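About Jirnstead 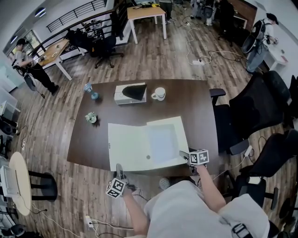
Jirnstead packs and sets up work rooms for small offices, tutoring schools and clinics. We sort what a business has, box what it wants to keep, move it, and put it back where people can find it. Much of our work comes down to tabletops. A shared table with rounded corners and a dark brown top, like ours, will collect a mug, a succulent in a white pot, a folder left open and a box with something black draped over it, and each of those things needs a place to go when the table is wanted for something else. We learned the trade on our own furniture and we still try things there first.

We use cookies to remember your preferences. By continuing to browse this site you accept our cookie policy. OK

How we started

Nima Farahani opened Jirnstead in January with one van and a rented room on the second floor of the Borkum building. The first job was a bookkeeping office that was moving two doors down the same hallway. The owner thought it would take an afternoon. It took three days, mostly on account of the desk drawers, and the inventory came to 1,249 items once the supply closet was included. We still have that list, and our standard inventory sheet was made from it.

The company has grown since then. We now take on jobs of up to 16 desks with our own crew. For larger offices we bring in Babaei, a moving firm we have worked with from the second month on. They handle the heavy furniture and the elevator bookings. We handle everything that sits on, in or under it.

What we do

Sorting. We go through shelves, drawers and tabletops with one person from your office. That person decides what stays. We do not throw anything out without a signature, including dried-up pens.

Packing. Small things from one desk go in one box with the owner's name on two sides. Mugs and other ceramics are wrapped and carried upright in a separate crate. Plants are never boxed. They travel in the front of the van in a shallow tray, and they are the first thing back on the desk.

Setting up. We put down tables first, then power strips and cords, then chairs, then everything else. People often ask us to do the chairs earlier so that they can sit down. We prefer to have the floor clear while the cords are being run — a high-backed office chair is in the way wherever you put it.

Tidying visits. Some customers have us back once a month to clear the shared tables and the meeting room. A visit covers up to 100 square feet of surface, counting shelves.

Paper. Folders are kept in the order in which we find them. If a folder is open on a table, we ask about it before closing it. Loose sheets go into a plain envelope with the table and the date written on the front.

What we don't do

We don't clean carpets, paint walls or repair computers. We will unplug equipment and plug it back in the same way, with a tag on each end of every cord, but we don't set up networks. We don't move safes, fish tanks or pianos. For these we can give you the names of firms we have used ourselves.

Our room

The office is one open room with a brown wood-look floor, black chairs and more cords than we would allow a customer. There is usually a job being sorted at one end. Customers are welcome to bring in a box of desk things for a trial sort, free of charge, up to one box per business. Please call ahead, as the freight elevator is shared with the other tenants and the stairs are narrow.

Supplies

We use Radach cartons in two sizes and keep 200 of them flat in the storeroom. Cartons are lent with every job and collected when you are done with them. If you would like to keep a few, tell the crew and they will be added to the bill at cost. Tape, tags and wrapping paper are included in the price.

Prices and booking

Every job starts with a visit, and the visit is free. After that you get a written price that doesn't change unless the list does. Most small offices are done in one or two days, and weekend work costs the same as weekday work. A deposit is due when you pick your date and is returned in full if you cancel a week or more ahead.

To set up a visit, use the contact form or stop by the front desk in the Borkum building, weekdays from nine to four.

Page last updated 7/24/20

Print this page | E-mail this page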